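4.2 Student task design

We let the students choose their own household tasks, and this turned out to be the best decision of the whole course! Each team of five wrote a one-page task card, tried the task by teleoperation, and then rewrote the card in light of what they had learned. The bedroom task, proposed by Urmila Dubey's team, drew the most interest. It asks the operator to move a pillow on a narrow bed using both arms, with a chair standing close beside the mattress. Soft objects were new to nearly everyone in the class, and the teams were eager to try them.

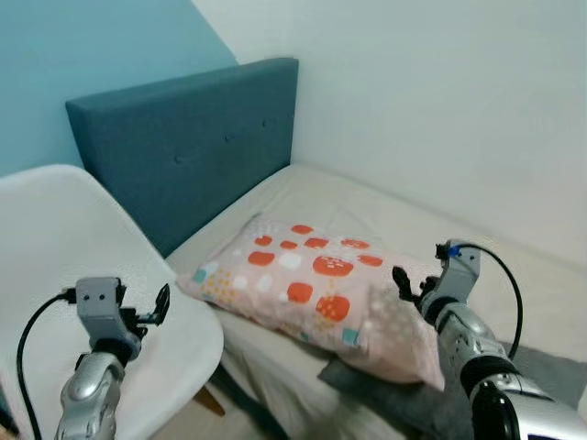
Figure 5. The bedroom task from the head view, with the right gripper beside the pillow and the left gripper over the chair.

The chair made the task much richer than we had planned. Students had to think about where the idle arm should wait — a question that never came up in the earlier tabletop exercises. Teams recorded 36 episodes each and tagged them in Dekar, the labeling tool that Sarla Vashisht wrote for the course. We were delighted to see several teams add a tag of their own for the resting pose of the second arm. Section 4.3 compares these tags across teams and looks at how the task cards changed between drafts.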